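Notes from the Vamurley allotments

Clearing out the desk (and the rest of it)

Hello all, and a happy new year to anyone I haven't shouted at over a hedge yet. It's 14/01/2021, the ground is like iron and I've done no digging whatsoever, so this month you're getting my thoughts on seed packets.

I keep far too many. When I tipped out the biscuit tin after Christmas I had 50 packets in there, and a fair few of them went back to when we still had the plot by the railway. Parsnip, mostly! Parsnip seed is hopeless after a year, everybody says so, and every winter I put the old packet back in the tin and buy another one to sit next to it. This time I was strict with myself. Anything I couldn't read the date on went out, and so did the foil inners I'd been folding over and over until they'd split along the creases.
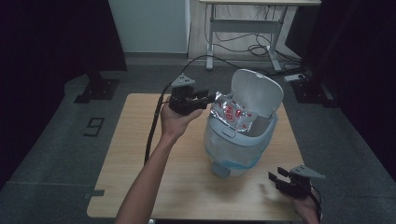
Tomatoes are another matter. I've had good plants from seed five years old, and beans seem to go on for ages if they've been somewhere cool. My way of checking is the damp kitchen paper one: ten seeds in a row, fold it up, pop it in a margarine tub on top of the boiler and have a look after a week or so. If six or seven have sprouted I'll sow them a bit thicker and not worry. If it's two, out they go (or they go to my sister, who sows everything and somehow gets a crop).

Kwok-wai Leung keeps his in old film canisters with a pinch of dry rice in the bottom, and I've pinched the idea for my lettuce. I put nearly 200 lettuce seeds in one canister and still had room for the rice, so goodness knows why I've been giving a whole shelf to it.

I did ask round on the email list whether people thought the fridge was worth it. I've always said no, mainly on account of the steam you get on the packets when you take them out and leave them by the kettle.
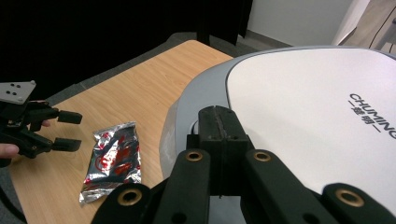
Hoi-yan Chiang wrote back that the fridge is fine so long as the seeds are in a jar with a proper lid, and the jar stays shut until it's come up to the temperature of the room. She leaves hers out overnight before she opens it, and she had leeks up last spring from a packet I'd have thrown away twice over. Well, I stand corrected, and I've washed out two jam jars.

If you've got spares, there'll be a shoebox in the porch of the hut from now on. Put the year on them, please, even if it's a guess. I'm after a climbing French bean called Avska that I grew once and lost, and I've got more Prorno kale than any household could want, so do help yourselves. The potatoes are ordered and I'll put a note on the gate when they come.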